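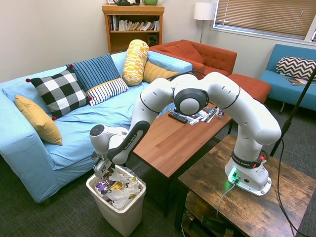 Home Air Bedding Filters Support
2 min read

Pevura Room Air Cleaner

Spring allergies start early at our place, and by March we're already shutting windows. The Pevura is the air cleaner we kept coming back to this year, and we love having it in the shop! It's made for rooms up to 200 square feet – a bedroom, a den, a small living room – and on the lowest setting it runs at 21 decibels, so you can sleep right next to it.

There are five fan speeds and one dial. No app, no beeping. The filter slides out from the back (push the tab down first, then pull) and the thin gray pre-filter in front of it can be rinsed in the sink. Let it dry overnight before it goes back in. 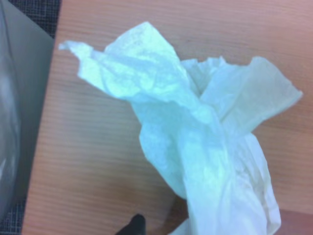
A crumpled tissue on a light wooden tabletop.

Where to put it: leave a hand's width behind the unit and keep it clear of curtains. If you have a dog or cat, try it near their bed, where a lot of the fur ends up anyway.

The Collard filter fits too, and it's a bit better on cooking smells. The older Kárason filters don't fit – the frame is too deep.

Details
Color: white or sand
Cord: 5 feet
Filter life: 300 days at medium speed
In the box: air cleaner, one filter, one pre-filter, printed guide

The Flurkaren floor stand is sold separately and ships flat.

Page updated 8/26/18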